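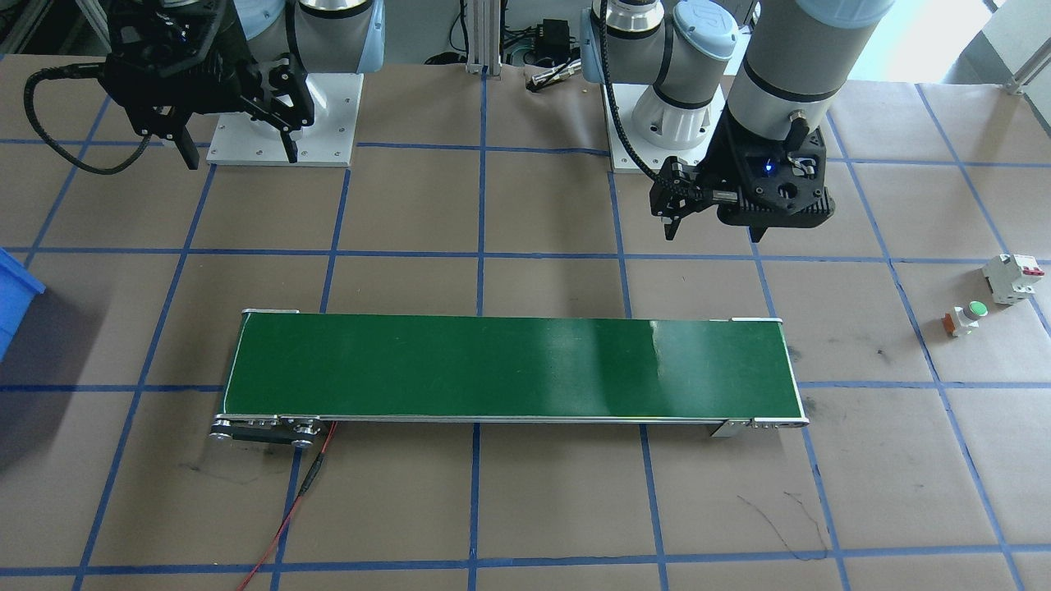
What does the Handance kit cost once you count the support plan? The kit is 1000 and the plan is 398 a year, and the plan isn't optional after the first 16 weeks.

Jae-in Chae wrote:

> Teltarberg say two arms and a belt can sort small electrical parts right out of the crate. Their sheet claims 88 picks an hour. Should we order in March?

I'd hold off. 88 picks of what? A breaker and a push button don't grip the same way, and the sheet never names the part. I asked Teltarberg for a log of missed picks and got a brochure back. Ask Seo for a quote too.

Alcides Tavares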